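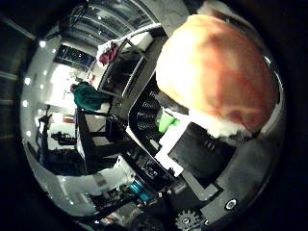

Teaching by demonstration

Teaching by demonstration (you'll also see learning from demonstration, programming by demonstration, imitation learning, or just "showing it") is a family of ways to get a robot to do a task by having a person do the task first, through the robot. I've been keeping this wiki page going since I started at the Stesthorpe workshop, and it has grown a fair bit, so have a look at the headings before you add something. If it's half wrong, fix it!

The two main branches are hand guiding, where you grab the arm and move it, and remote control, usually called teleoperation, where you move something else and the arm follows. There's a third branch where the robot only watches a person's bare hands, but that has its own page and I'm not touching it here.

Contents
1 Background
2 Hand guiding
3 Remote control
4 What gets recorded
5 Soft and awkward objects
6 How many demonstrations
7 Common faults
8 Terms
9 See also

Background

The idea is old. Paint-spraying arms in car plants were taught decades ago by a skilled painter dragging the arm (or a lighter dummy arm) through the whole job, and the machine played the movement back exactly as recorded. Playback like that works well if the part turns up in the same place every time. Move the part a hand's width to the left and the robot happily paints the air.

What changed is what we do with the recording. These days the demonstrations usually go into a learned policy, meaning a program that takes in what the cameras and joints are reporting and works out the next small movement. It has seen the job done from lots of starting positions, so it has some chance with a new one. I say some chance because I've watched plenty of them get it wrong, mine included.

Hand guiding

Also called kinaesthetic teaching, a term I can spell only because it's on this page. The arm is put in a mode where the motors cancel out its own weight, and you take hold of it near the wrist and walk it through the task. It feels a bit like dancing with someone very heavy and very polite.

The good part is that you feel everything. If the gripper bumps the rim of a bin, you know straight away, and new people pick it up in a morning. The bad part is that your own arms and body end up in the cameras. A policy trained on pictures with a big sleeve in them may come to expect the sleeve. Some groups get around this by guiding the arm once with the cameras off and then replaying the movement with the cameras on, which does the trick for rigid things but falls over with anything that squashes or slides.

Two-armed jobs are hard this way too. You've got one hand per arm and none left over to work the grippers, so you end up with foot pedals. I tried pedals for a month and kept opening the wrong hand.

Remote control

For most of what we do now, the person stands or sits clear of the robot and drives it from there. The common setups are:

Leader arms. You hold a small arm with the same joints as the big one, and the big one copies it. Our pair is called Hikon, after the label on the crate. It's my favourite by a long way, since a pose that's awkward for the robot is awkward for you too, and you stop asking for silly things.

Handheld controllers. Two tracked controllers, one in each fist, with the trigger closing the gripper. Cheap and quick to set up, but you can wave your hand right past what the elbow can manage, and then the arm sulks at its joint limit.

Gloves. Best for hands with proper fingers. They need recalibrating every time somebody new puts them on.

Six-axis mouse or gamepad. Fine for slow, fussy positioning. I wouldn't want to fold a towel with one (I have folded a towel with one).

Delay matters more than people expect. With a short lag you compensate without thinking. Once it gets near 200 milliseconds most of us go into move-and-wait, nudging a bit and stopping to see what happened, and the recording comes out full of little pauses. A policy learns those pauses like anything else, so you get a robot that hesitates for no reason anyone can see.

Force is the other thing you lose. Unless the leader arm pushes back, you're judging your grip by eye, and that's where a camera down at the wrist earns its keep. It sees the object right up against the gripper, at the moment when the operator's own view is usually blocked by the arm itself. A wide fisheye lens will take in the fingers, the object and half the room besides. Beginners find the bent edges a bit seasick-making, and the policy doesn't mind at all.

What gets recorded

One run through the task is called an episode or a demo. Ours store the following, all stamped with the same clock:

joint angles and speeds of the robot
the command the operator sent (keep this separate from where the arm ended up, please, they are different numbers!)
gripper opening
pictures from every camera
a short line of text naming the task
a mark for success, failure or "not sure"

We log at 20 times a second. Faster gives smoother motion but bigger files, and I couldn't tell the difference on pick-and-place. I could on pouring.

Keep the failures. I used to bin them, and I regret it, especially the ones where the operator fumbled and then recovered. A policy that has only ever seen tidy grasps has no idea what to do after a sloppy one.

Soft and awkward objects

Hard blocks are the usual first lesson, and they're a bit of a trap, because a block looks the same whichever way you pinch it. Soft things (plush toys, cloth, foam fruit, bread rolls) change shape as you close on them. They bulge around the fingers, they hide the bit of the gripper you were watching, and they'll often come along even on a poor grasp, so you think you're better at this than you are.

A few habits that have helped me:

Close slowly and stop when the surface gives. Squeezing harder rarely improves things.
Come in at a different angle each time, even when one angle is clearly easiest.
Lift a little, pause, then carry on. It gives a clean point in the recording where the object is either held or it isn't.
With fuzzy stuff, check the moving parts for fluff at the end of the session.
Don't chase a rolling object. Let it settle and go again.

How many demonstrations

Everybody asks, and the answer depends on how much the setting varies. For one object in one spot, a few dozen can be plenty. Our first proper task at Stesthorpe, sorting soft items into two bins, took 3,435 episodes before I stopped fiddling with it, and I reckon a good third of those were me repeating what I'd already shown it. Variety beats volume. Fifty demos with the bins shifted about taught it more than hundreds with the bins taped down.

More operators help as well, up to a point. People have styles. One person always comes in from above, another sweeps from the side, and if the two are mixed evenly the simpler kinds of policy may average them and head straight down the middle, which suits neither. Newer methods that can hold several options at once cope much better.

Common faults

Drift. Small errors add up, the arm wanders somewhere no demo ever went, and from there it's guessing. The usual cure is to let the policy run, take over by remote when it strays, and add your correction to the training set.

Shortcut learning. The robot latches on to something that has nothing to do with the task. Ours once keyed on the afternoon light across the bench and did nicely at 3 pm and terribly before lunch.

Freezing. Often down to long still patches at the start of each recording while the operator gets comfy. Trim them.

Tired operators. I cap a session at about 19 demos before a break. After that my grasps get lazy and I can see it in the data the next day.

Mismatched kit. Swap a finger pad or bump the wrist camera and the old demos no longer quite match the robot. Write it down in the log whenever you change a part, even a screw.

Terms

Episode: one recorded run of the task.
Follower: the arm that does the work.
Leader: the small arm or device the person holds.
Policy: the trained program that picks the next movement.
Rollout: one run by the policy with nobody driving.
Takeover: a person grabbing control partway through a rollout.

See also

Kettle (our recording software, which has its own page and its own list of complaints)
Nadanix gripper notes
Wrist camera calibration
Learning from video of human hands
Bench booking and e-stop rules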